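Forum > Shop Floor & Lab > Buying and Budgets
Topic: arm + table setup, what to cut from the quote

benchrat_lou
2019-09-20
ok so quote came back from Roltevo and its higher than I told my boss. Two arms, two grippers, controller, table with the mounting holes already in it, rail along one side. We do pick and place with kitchen stuff, toy food and small housewares mostly, want a second station going before winter. First station is the old one from the Clindcombe site and it works, mostly.

Budget line I got approved in August has 3000 left for "accessories and fixtures". Thats everything that isnt the arms. Grippers, spare fingers, cables, table, objects, storage bins. Questions:

– do I need the Roltevo table or can I get a plain one and drill it
– spare fingers, how many sets
– does anybody actually use the service plan

Need to send the PO back soon. Any help.

tapeandties
Drill your own. Their table is a slab with holes in it. We did ours in a morning with a paper template taped down. One hole came out a little off and we just don't use that one.

quietpallet
Disagree. We drilled ours and the base rocked. Spent two weeks chasing what we thought was a calibration problem and it was the table. Buy the table, cut something else.

tapeandties
what thickness did you use though

quietpallet
Whatever was in the storeroom. Fair. But thats kind of my point, people use whatever is in the storeroom.

morrow_st
Spare fingers: more than you think. Ours wear at the tips, and anything slick starts slipping way before they look bad. Squeeze bottles are the worst for this. We went thru four sets the first year. Zwane makes a set that fits the Roltevo mount, cheaper, softer rubber. They wear faster but the grip is better when new, so pick your poison.

benchrat_lou
Do the Zwane ones void anything? Rep was vague when I asked about third party fingers.

morrow_st
Rep is always vague. Get it in email.

gridlock77
Skip the service plan. We paid 794 for a year of it and called twice. First time they told me to reboot the controller. Second time they sent a PDF I already had.

halfshift
Opposite for me, we had a joint go bad and the plan covered the swap plus freight. Freight alone would of hurt. Depends how hard you run them. If its a couple hours a day skip it. If its all day every day, get it at least the first year.

gridlock77
ok but a joint going bad in year one should be plain warranty, plan or no plan

halfshift
Part was under warranty. Freight and labor werent. Read the page with the small type, it's near the back.

benchrat_lou
We run maybe half days. Leaning no on the plan then. What about objects, how much are you all spending? I put in a guess and the boss circled it.

pennyhopper
Almost nothing! Toy kitchen sets, thrift store, clearance aisle. I got a box of 27 pieces of pretend food for less than lunch. Replace as you go, stuff cracks or goes missing or rolls under the cabinet. Spend the object money on bins so people put things back.

quietpallet
Agree w/ cheap stuff but buy duplicates of whatever you start with. If the green colander breaks and the new one has different handles you'll be redoing your grasps. Two of everything, same day, same store.

pennyhopper
yes good point, did not do this, regret it

tapeandties
also toaster ovens, microwaves, anything with a door. Dont buy new. Used ones are fine, you never heat them anyway. Check the door hinge tho, a stiff spring will fight the arm all day.

morrow_st
And bolt it down or put grip mat under it. A light oven slides when the arm pulls the door. Mat is a few bucks. Put it on the list now, else you'll be buying it out of pocket like me.

benchrat_lou
Mat, ok adding. Reach is my other worry. Quote has the short arm. Long arm is a big jump in price. Our oven sits right at the table edge and I want the far corners too, the pots always end up over there.

halfshift
How deep is the table? Ours is 40 inches and the short arm gets nearly all of it, just not comfortably. At full stretch it sags and gets shaky with anything heavier than a toy.

gridlock77
Two short arms facing each other beats one long arm, imo. You said two arms anyway?

benchrat_lou
Two arms but the second one is for the other station. Boss wont go for three.

gridlock77
then shrink the layout. Everybody lays stuff out way too wide. Bring it all in toward the base, leave the far corners alone. Costs zero.

quietpallet
Cant always do that, if the whole job is getting things from the far side to the oven side then you need the span. Lou what is the actual task?

benchrat_lou
Mixed. Things go in and out of bowls and pots, stuff goes on top of the oven, door open and close later on. Spread out on purpose so it has to travel.

quietpallet
Then price the long arm for the one station and put the short one on the other. Grarkow used to give a discount if you mixed, dunno if Roltevo will but ask. Worst they say is no.

tapeandties
Still say drill your own table and put the savings on the long arm. You already own a good one to copy. Lay paper over the old top, rub a pencil on the holes, done.

benchrat_lou
Hm. Thats not bad. The old top has been flat and solid the whole time, I could just match the material and take it to the shop down the road, let them drill it square. Will get a price monday.

So where I'm at: no service plan, own table drilled by a shop, long arm for station two if the mix discount happens, Zwane fingers x4 sets if the rep puts it in writing, grip mat, bins, doubles of all the objects. Current layout on station one for the reach question, this is the spread I need the new arm to handle. Oven side is the hard side, pot on the opposite edge is the other one. If you think short arm can do it tell me now before I go begging for money. 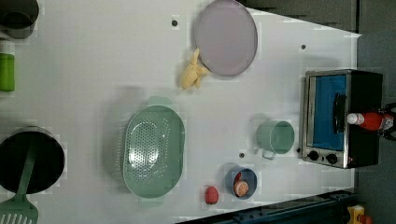 Also forgot, cable lengths. Quote has the standard ones and the controller is going under the table on a shelf, so figure down and back with some slack. Has anyone had to reorder longer? They want a silly price per cable and lead time is weeks, so id rather get it right on this PO. And if you ran them along the rail, did you clip or zip tie.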